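데이터 목록 | 문서 | 변경 이력 | 문의

Sakcombe 수납 선반 정리 데이터 카드

개요

Sakcombe는 칸막이형 선반과 손잡이 바구니를 이용한 소규모 실내 정리 작업을 기록한 자료 모음이다. 수록 대상은 선반의 칸 배치, 바구니의 종류, 물품을 꺼내고 넣는 순서이며, 가정용 수납 가구의 사용 방식을 비교하는 용도로 작성되었다. 전체 기록은 166건이고, 이 중 90건에 칸 단위 주석이 있다. 나머지는 작업 단위 주석만 제공한다.

주석 작성은 Nelli Hakala, 검수는 Elsa Salminen이 맡았다. 검수에서 칸 번호가 서로 다르게 기재된 기록은 재작성하였고, 원본 주석은 old/ 폴더에 그대로 두었다. 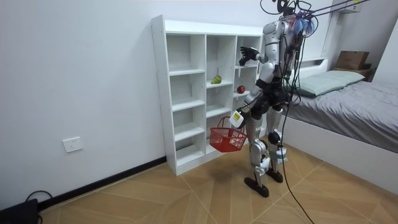 분류: 가구 > 개방형 선반 > 3열 5단

흰색 독립형 선반으로, 문이 없는 칸이 세로 3열, 가로 5단으로 배열되어 있다. 상판과 하단 받침도 흰색이다. 측판에는 선반 핀용 작은 구멍이 한 줄로 나 있다. 대부분의 칸이 비어 있는 상태는 shelf_state 값을 mostly_empty로 기록한다. 바구니는 손잡이가 달린 빨간색 플라스틱 망 형태의 직사각형이며, 코드는 basket_red이다.

칸 번호 규칙

칸 번호는 왼쪽 위에서 시작하여 오른쪽으로 증가한다. 단은 T1~T5, 열은 C1~C3으로 표기한다. 예를 들어 T2C3은 위에서 둘째 단의 오른쪽 칸이다. 측판 쪽에서 비스듬히 본 경우에도 선반 정면을 기준으로 번호를 매긴다. v1에서는 아래쪽 단부터 번호를 매겼으므로 두 버전을 섞어 쓸 때는 convert_tiers를 먼저 실행해야 한다.

주요 필드

shelf_id: 선반 식별자
shelf_state: empty, mostly_empty, partial, full
basket_code: 바구니 종류. 바구니가 없으면 none
basket_fill: 내용물 유무. 판별이 어려우면 unknown
cell: 작업 대상 칸. 여러 칸이면 쉼표로 구분
note: 자유 기술, 최대 100자

바구니가 기울어져 있어도 내용물이 확인되지 않으면 basket_fill을 추정하여 채우지 않는다. 손잡이를 든 상태와 바닥에 놓인 상태는 basket_pose에서 held, placed로 구분한다.

알려진 제한

서랍형 수납장과 문이 달린 장은 포함하지 않는다. 선반 치수는 일부 기록에만 있으며, 없는 값은 공란이다. 천 바구니와 종이 상자의 비율이 낮아 재질별 비교에는 적합하지 않다. Grurnton에서 옮겨 온 기록은 note 필드가 비어 있는 경우가 많다. 10월 갱신분부터 동일 칸에 대한 중복 주석은 하나로 합쳤다.

관련 항목

- Grurnton: 현관 신발장 정리 기록
- Corstead: 주방 서랍 칸막이 배치
- Seppälä: 바구니 및 상자 코드표

문의: 저장소 이슈 게시판 | © Sakcombe 자료 관리 | 맨 위로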